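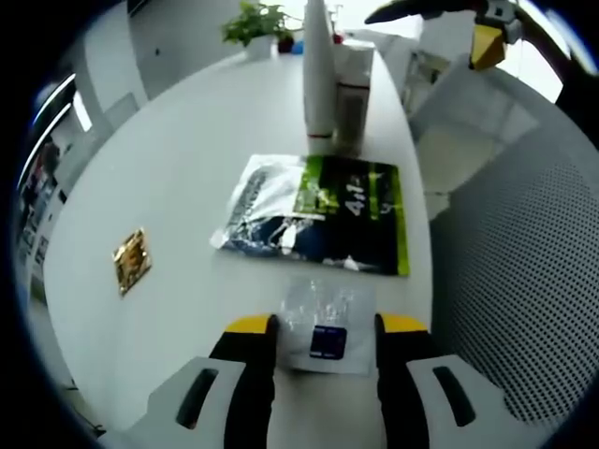
Small clear packet and the bigger package on the white table

Save won't carry over between co-op sessions in Clinthorpe
posted by Neelam Bansal, February 2021

Hi everyone! My brother and I have been playing Clinthorpe together most evenings (he hosts, I join) and we're having a lovely time with it, but I'm stuck on something. We finished the Husis mines, got all the way to the harbor, and when I loaded up on my own the next day I was back at level 9 with none of the map opened. He still has everything on his side. Did I lose 18 levels' worth of work, or is it hiding somewhere? I'd rather not do those mines again, to be frank - the bats alone took us a whole weekend.

Vitória Garcia
Oh, I feel for you, the same thing happened to me and my cousin! Your levels aren't gone. The game keeps the co-op character inside the host's world, so when you load your solo world you get the solo character. Join your brother again and you should find yourself right where you left off. If you want to bring her home with you, walk to the Biro inn while you're in his world, talk to the lady at the desk and pick "Travel papers." It costs 300 coins and you have to be out of combat. Then quit from the menu and load your own world. The map doesn't come along, I'm sorry to say, only levels and gear.

Américo Godinho
just play on his world

Sofia Sequeira
Vitória has it right, and I'd only add that the papers fail if your bag is full. Leave 4 slots open before you talk to her. I had to drop a perfectly good Grecu shield on the floor of the inn - still a little sore over it!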